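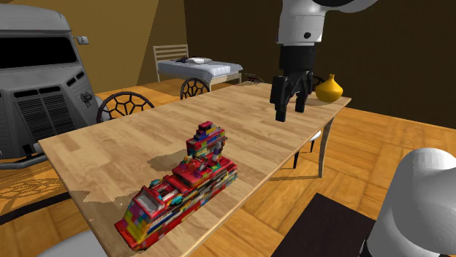

Brick ship-like model on the long table, render.

24th February

Auction platform, celebrity experience lots. Notes from load and rules testing on the Flindel build. Carrying on from the list Nikola Sikora left in the shared folder; items are in the order I got to them.

1. Closing time. The lunch lot (actor plus one guest, Plarkgate hotel, seated) closed correctly at the server but the page clock ran ahead by 16 seconds on two of the test machines. Bids placed in that gap were accepted, and the bidder saw "auction ended" anyway. Fix is to take the clock from the server on every refresh. Patched on the staging copy, not yet on the main one.

2. Late-bid extension. Rule as written: a bid in the last 30 seconds adds two minutes. With two scripted bidders set to raise each other the lot never closes. I stopped it after 20 extensions. The charity side wants no limit, the actor's agent wants a fixed end so the announcement can go out on the evening news. Left as is. Needs a decision from Besberg before the set-visit lots go up.

3. Minimum step. At low prices the step is fine. Past 4000 dollars it should go up and does not; the table is read once when the lot opens and never again. Nikola thinks this was done on purpose for the concert lots last September, where the step was flat. Could not find a note either way. Changed it to read on each bid and reran the short test. Passed. Long test still to do.

4. Lot text. The walk-on role lot says "meet the cast" in the headline and "meet available cast members" in the terms. Legal wording wins. Headline changed to "visit the set". Same problem on the singer's soundcheck lot, where the headline promises a photo and the terms leave it to the tour manager. Sent both back to the writers with the lines marked.

5. Name display. Bidders who choose to stay anonymous are shown with first letter and last letter. For short names this gives the whole thing away. Tested with a two-letter name and got exactly that name back. Replaced with a random number per lot. The number must not carry over between lots, or a fan site will work out who is bidding on what. Checked across three lots, no repeats.

6. Video calls. The Noguchi call page opens the room when the winner joins, and the star's side gets no warning. Agents will not accept this. Asked for a holding page with a host in between. The call timer also starts on the first join instead of when both parties are present – winner loses time if the celebrity is late, and they are usually late. Timer change is small. Holding page is more work and I have not estimated it.

7. Confirmation mail. Goes out twice if the payment page is reloaded. Only one charge is made, checked against the test ledger. Low priority but looks bad.

Not done: identity check on winners, refund path when a star cancels, the phone layout for the signed-props lots (the bid button sits under the cookie bar on the smaller screens).

Do not reset the staging database. The extension run in item 2 is still in there and I want the bid log before it is cleared. Nikola has the password for the second bidder account; mine is locked after too many tries – ask before using it.

Next: long test on item 3, then the holding page.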